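Clotadcombe Hall and Workshops
Electrical and general safety walk-round, December
Checked by: Gertraud Zürcher
Areas: ground floor, both workshops, kitchen, stair and rear store

Key: OK = no action. C = comment only. A = action needed. N = not checked this time.

1. Entrance and escape routes

1.1 Front door opens fully from inside without a key. OK
1.2 Rear door opens fully from inside. A
Bottom bolt is stiff again. It was eased in the summer and has gone back to how it was. The door has dropped on its hinges and the bolt no longer lines up with the hole. Rehang or move the keep.
1.3 Corridor clear to full width. A
Stacked chairs outside the small workshop. Moved while I was there, but they need a proper home. The alcove by the meter cupboard would take them.
1.4 Exit signs lit. OK
1.5 Emergency lights, short test. C
All came on. The one over the stair took a few seconds longer than the rest. Look at it first when the full discharge test is done.
1.6 Outside step and handrail. OK
Grit bin is full, lid closes.

2. Fire equipment

2.1 Extinguishers on brackets, pins and seals in place. OK
2.2 Service labels in date. A
The water extinguisher by the kitchen door has a label I can't read. Ask Gustdale to put a fresh one on at their next visit and confirm the date from their own records.
2.3 Fire blanket, kitchen. OK
2.4 Alarm test from call point 6. OK
Heard clearly in every room with the doors shut, including the store.
2.5 Fire doors close onto the latch by themselves. A
Large workshop door stops nearly 10 cm short. Closer needs adjusting. A wedge was on the floor beside it and I have taken it away. Please do not bring another one.

3. Fixed wiring

3.1 Distribution board cupboard locked, key in the key safe. OK
3.2 Circuit chart matches the board. A
Circuit 2 is marked "spare" but feeds the sockets added in the small workshop. Chart to be corrected by the electrician, not in biro.
3.3 RCD test buttons. OK
All tripped and reset.
3.4 Socket fronts and switches undamaged. C
Hairline crack in the double socket under the window in the large workshop. It doesn't go through. Change it when the electrician is next in.

4. Benches and work surfaces

4.1 Surfaces sound, no sharp edges or lifting. OK
4.2 Tops kept clear of food and drink. C
Two mugs on the soldering bench. The notice has fallen down and needs putting back up.
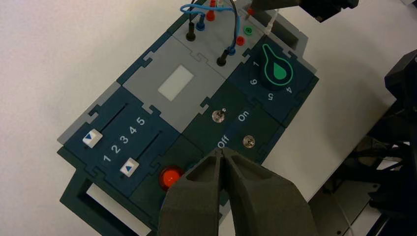
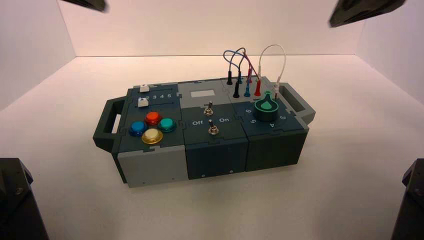
Task board with sliders, on the white table.

4.3 Soldering bench: stands, heat mats, extraction. A
Extraction runs but the filter is grey all over. Wyss filters are in the store, second shelf. Write the date on the new one when it goes in.
4.4 Benches stable. OK
The long bench rocked last time. The new foot has cured it.
4.5 Vices and clamps. OK

5. Portable appliances

5.1 Labels present and in date. A
Item 451, the Cliva heater from the small workshop, is a month over. Unplugged and put in the store with a tag on it. It stays there until it has been tested.
5.2 Leads and plugs, checked by eye. A
Outer sheath pulled out of the plug on the glue gun. Taken out of use. The fault is at the cord grip and can be put right in a few minutes by someone competent.
5.3 Extension leads not joined end to end. OK
5.4 Reels fully unwound when under load. N
None in use during the visit.

6. Kitchen

6.1 Fridge temperature. OK
6.2 Hot water at the sink. C
Very hot. There is a warning label, but it is behind the tap where you don't see it until you lean over. Move it to the tiles.
6.3 First aid box. A
No burn dressings left and the eyewash is out of date. Everything else is there. The accident book is in the drawer below and has its pen.

7. Stair and rear store

7.1 Treads and nosings fixed. OK
7.2 Lighting on the stair. OK
7.3 Heavy items stored low. A
Paint tins on the top shelf. Bring them down to the floor level rack.
7.4 Nothing stored against the heater. OK
7.5 Solvents in the metal cabinet, cabinet locked. C
Locked, but the key was in the lock.

Summary of actions

Before the next evening session: 1.3, 2.5, 6.3.
With the electrician: 3.2, 3.4, 5.1, 5.2.
With Gustdale: 2.2.
The rest by the next walk-round. Initial each line on the copy in the office when the work is done, and leave the old sheet in the folder behind this one.

G. Zürcher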